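Hand-Held Gripper Build: Frequently Asked Questions
Zekley Shared Workshop
Last revised Apr 17, 2026

What is the Herkus build?
Herkus is a member project of the Zekley Shared Workshop. Participants assemble a hand-held two-finger gripper, fit it with a printed marker, and use it to record short handling tasks. The recordings are later used to train a small arm of the builder's own.

Who may take part?
Any member who has completed the bench safety session may register. Members under 18 must be accompanied by an adult. Project registration is handled by Nhi Khương.

What does the kit cost?
The full kit is $473. The kit with the extended mount is $593. Both prices include the housing, two fingers, finger pads and one marker plate. Batteries are not included.

May I build at home and record at the workshop?
Yes. Many members assemble the gripper at home and reserve recording time only. Bring the finished tool to the front desk so that the fasteners can be checked before first use.

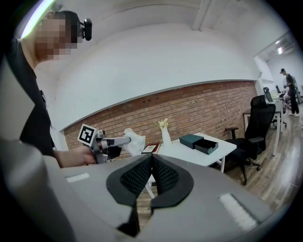

Recording time is reserved in blocks of 50 minutes. A member may hold no more than 2 blocks at once. Blocks not claimed at the start time are released to the waiting list.

Why are soft items used for practice?
Rigid objects hide poor finger alignment. A soft item will fold or slip when the pads do not meet evenly, and the builder can correct the fault early. We ask members to begin with soft items and move on to boxes and bottles afterward.

My gripper closes off center. What should I do?
Loosen both finger screws, close the fingers by hand, and tighten the screws again in small turns. If the fault remains, the linkage was probably assembled on the wrong side. Instructions are on page 2 of the Grostero linkage sheet.

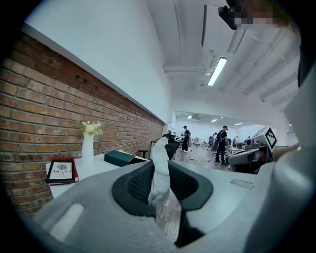 Finger pads wear faster than any other part of the tool and should be inspected before each block. Replace a pad when the surface is smooth to the touch or the rim has split. Crumpled white material of the kind held upright against the textured pad is well suited to a grip check: close the fingers on it, tilt the tool, and look for slipping. Replacement pads are sold at the front desk.

May I use my own marker?
Yes, if it is printed at full scale on matte stock and mounted flat. Glossy prints are not accepted. The Âu software guide gives the permitted sizes.

Who owns the recordings?
Each member owns the recordings he or she makes. The workshop keeps no copy unless the member signs the sharing form.

When does the next group begin?
The next group begins in September. Registration forms are available at the front desk.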